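Tullarex Compartment Box, Smoke Gray
Clear tinted plastic organizer with hinged lid
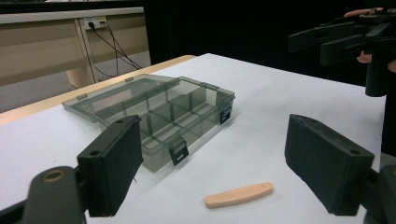

Reading time: 3 min

The Tullarex compartment box is a small-parts organizer in smoke-tinted plastic. You can see into it through the walls, so you can find the right cell before you open it. We sell it to people who sort beads, fishing tackle, screws, sewing notions, craft pieces and the other small stuff that ends up in the bottom of a drawer.

It is open on the table in the photo, with the lid folded back flat behind it and a small peach-colored piece lying in front. The piece is not included.

What it does

The base is split by thin plastic partitions. A long divider runs the length of the box and shorter walls cross it to make separate cells, in a front row and a rear row. The lid opens all the way and lies down on the table, so it does not fall shut on your hand while you sort. If your table is narrow, leave room behind the box for the lid.

The tint is light. It takes the glare off under a desk lamp and hides scuffs better than fully clear plastic does. Colors do look a little darker through it. If you are matching thread or beads by shade, open the lid first.

Choosing a divider set

The box comes in 2 versions. The body and lid are the same on both.

Fixed: The partitions are molded in. Small parts cannot slide under a wall, so this is the one to get for seed beads, tiny screws and watch parts.

Removable: The cross-walls lift out of slots. You can take one out to make a longer cell for pens, files or tweezers. The fit is snug but very fine beads can work their way under a wall if the box gets shaken. The long divider stays in place.

If you are not sure, most customers are happy with the removable version. Fixed is the better pick if the box will travel.

Packs and pricing

Sold singly, in packs of 3, and in cartons of 12. The pack of 3 ships in one sleeve. Cartons ship flat in trays with paper between the boxes. All boxes in a carton are the same version, so if you want both, order packs.

Schools and shops ordering by the carton can ask for terms. Write to the Umanville warehouse and include the ship-to address. Dolores Dunleavy handles carton orders and will send back a quote with freight on it.

What fits

Good fits: buttons, snaps, bobbins, jump rings, earring backs, split shot, small hooks, swivels, fuses, wire nuts, push pins, model parts, doll-making pieces, erasers, polymer clay scraps wrapped in film.

Poor fits: liquids, loose powder, anything magnetic and strong enough to pull across a cell, batteries that could touch end to end. The lid is not a seal. Glitter will get out.

Soft rubber and vinyl pieces, such as fishing worms or some squeeze toys, need care. Certain soft plastics contain oils that mark hard plastic when left against it for a long time. Put them in a small bag first, or line the cell with paper. Raw polymer clay does the same thing and should always be wrapped.

Cleaning

Empty the box, then wash it by hand in warm water with a drop of dish soap. Rinse and let it dry open. Do not put it in the dishwasher. The heat can bow the lid, and a bowed lid will not close evenly again.

Skip acetone, nail polish remover and paint thinner. They cloud the plastic right away. For label glue, rub in a little cooking oil, wait a few minutes, and wash as usual.

Labels

Paper labels stick well to the lid. Put them on the outside top, lined up over the cells, and they will read correctly when the box is shut. Grease pencil also works and wipes off with a dry cloth. Permanent marker leaves a faint line even after cleaning.

Stacking and storing

The boxes stack on a shelf with the lids closed. We would keep a stack low if the cells are filled with metal parts. They also stand on edge in a Tasadus drawer rack, which we sell separately. Stand them with the hinge side down so the latch is easy to reach.

Keep the box out of a hot car. It also gets brittle in hard cold, so let it warm up indoors before you flex the lid.

About the hinge

Our own bench test for this model is 1,000 full openings, lid flat to lid closed. The hinge will last longer if you do not lean on the open lid or use it as a tray. If a hinge fails in normal home use within the warranty period, send us a photo and your order number and we will ship a replacement box. We do not need the old one back.

Replacement parts

Cross-walls for the removable version are sold in bags. They do not fit the older Pitkänen box, which has wider slots. Lids are not sold alone.

Questions we get

Is it food safe? It has not been tested for food. Please use something else for snacks or pills.

Does it come in fully clear? Not at this time. Smoke gray is the only color in stock.

Can I cut the partitions? On the removable version, yes, with flush cutters. Sand the edge after. Cut walls cannot be returned.

Is it safe for kids? The box is fine for older children with an adult nearby. What goes in it is usually the bigger concern, so keep filled boxes away from toddlers.

Returns

Unused boxes can come back in the original sleeve. Cartons must be complete. Contact the warehouse before you ship anything.

Page updated 2020-03-24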